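Search this forum Advanced search

skond_renter
Moving to Caltden in July and need a desk for a small room. Is a white top a mistake? I drink a lot of coffee.

Abla Aoun
Had one for 2 years. Coffee wipes off, blue ink doesn't.

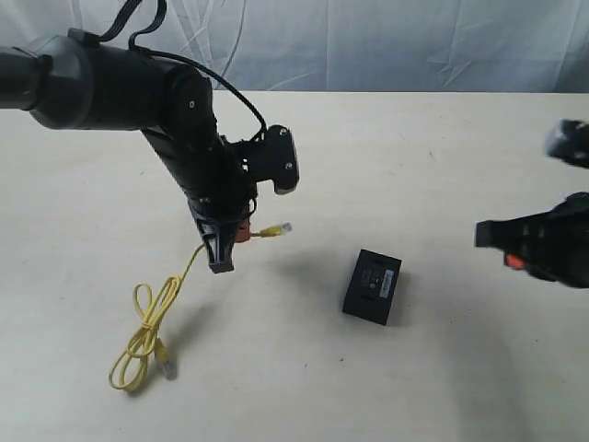 I-seul Chae
I disagree about white. Dust bothers me more than stains, and dark furniture is worse for it. Black gear on a white tabletop is easy to find — black cables too. I'd buy white again.

tomar277
Get wood. White looks like an office.

Abla Aoun
Wood rings if you skip coasters.

Last updated: 4 March 2020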